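Setting Up Your Clemness Wallet, Part 2: Backing Up the Recovery Phrase
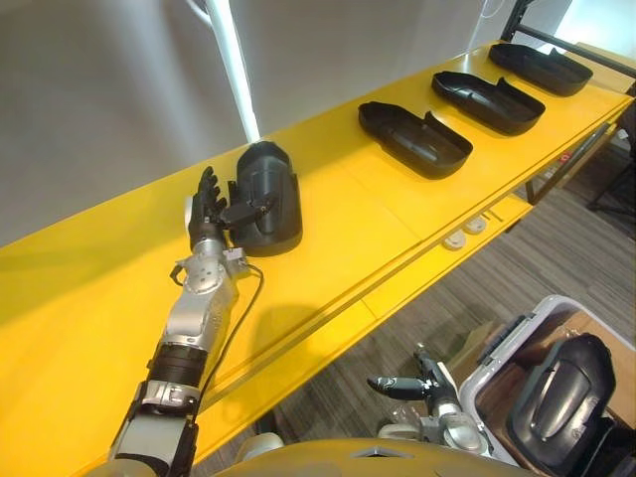

I do this part before I move a single coin, and I'd love it if you did too. Get a pen and real paper, then clear yourself some elbow room. I like a long table with a glossy top, a yellow one like this is lovely, so every sheet stays in sight while you write.

1. Open Clemness and tap Settings, then Backup. Type your PIN (mine timed out after 5 minutes, so have it handy!).

2. Tap Show Phrase. You'll get 22 words, one screen at a time. Copy them in order, numbers included.

3. Tap Check. The app asks for a few of the words back. If one is wrong, go back to step 2.

4. Store the paper somewhere dry, away from your phone.

Note: if you're coming over from Nandusine, your old phrase won't work. Make a new wallet and send the coins across.

Caution: no screenshots, no cloud notes, no emailing it to yourself. Anyone with those words can empty the wallet.

If you see error 1103, update the app and start again at step 1.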